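Okay, so picking up where we ran out of time. I was halfway through explaining why a regional party chapter would go to the trouble of publicly disagreeing with one of its own elders, and half of you already had your coats on.

Let me back up a little. We've been using the Lustham case because it's small and the paperwork is good. Lustham is a province with 5 districts, a governor, and a party (I'll just call it the governing party, the full name is a mouthful) that won every one of those districts the first time around. Four years later, a retired governor named Colin Tapley gives a speech at a school prize day and says, more or less, don't count on the eastern districts this time. That was it. One paragraph in a long speech mostly directed at teenagers!

By that evening the eastern chapter had put out a statement. By the next morning the chapter in Pukness had put out its own, longer and angrier. I gave you both in the reading packet, and if you only have time for one, read the Pukness one, it's wonderful.

So what's going on? My first point today is that a prediction made by an insider does a job that a prediction made by a pollster doesn't. When a polling firm says you're slipping, you can say the sample was bad. When your own former governor says it, the people listening hear permission. Local organizers who were already thinking about sitting out start to feel like they've got company. Kieran Pearce calls this "cover" in the chapter you read for last time, and I like the word a lot, though I think he stretches it too far when he gets to the business associations. We can fight about that in section.

Second point, and please write this one down. A bloc vote is a claim somebody makes before it's a thing anybody measures. I know that sounds slippery. Think about who benefits from saying "the east votes together." The regional leaders do, a lot, because that's what they carry into the room when cabinet posts get handed out. If the east splits, they walk in with much less. Tapley was embarrassing the candidate, sure, but he was also marking down the value of what the chapter leaders had to sell. Read the Pukness statement again with that in mind and notice how little of it is about the candidate. I went through it with a pencil and he shows up twice, both times near the end. 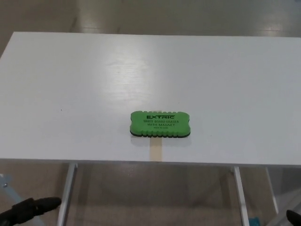
Now the money part, which somebody asked about by email (thank you, and sorry I was slow). The Acharya road package was announced in May, between the speech and the vote. It promised 645 kilometers of resurfacing, most of it in the east. Does that mean the leadership privately believed Tapley? Maybe. Birutė Vanags says yes, flat out, and she has the draft budget to back her up, which had only 500 kilometers in it before the speech. I'm less sure. Drafts go up in election years with or without a prize day, and two of the added stretches had been on the ministry's list forever. I'd give Tapley partial credit and leave it there.

What I don't want you to write in your papers is "the party panicked." I see it every year. Panic is something you have to show, with a memo, a canceled rally, a shuffled campaign team, anything. An angry press statement is pretty normal behavior for a regional chapter, and some of them put one out over the seating at a funeral.

Third point, quickly. Look at who signed. The eastern statement has the chair's name on it and nothing else. The Pukness one has the chair, the secretary, the youth leader and Montri Chaimongkol, who at that time held no party office at all. Why is he there? He ran the transport union, that's why, and his name told every driver in the district which way to lean. Signatures are evidence, people. I'd honestly take a good signature block over three paragraphs of text.

For next time: the Steltach chapter (just the part on defections, skip the appendix unless you enjoy tables) and the short Imogen Sedgwick piece on former officeholders as commentators. She disagrees with me on nearly everything I've said today, so you'll have plenty to throw at me.

Response papers are 700 words. Pick one of the two statements and tell me who it was written for. If your answer is "the voters," try again, or at least tell me which ones. Bring a printed copy because we'll be swapping them.

Oh, and a few of you mixed up the chapter chair and the district chair last time. The chapter chair is elected by delegates, the district chair is appointed from the capital. It matters a lot for the defections reading, so get it straight before you start.

Share this
2 comments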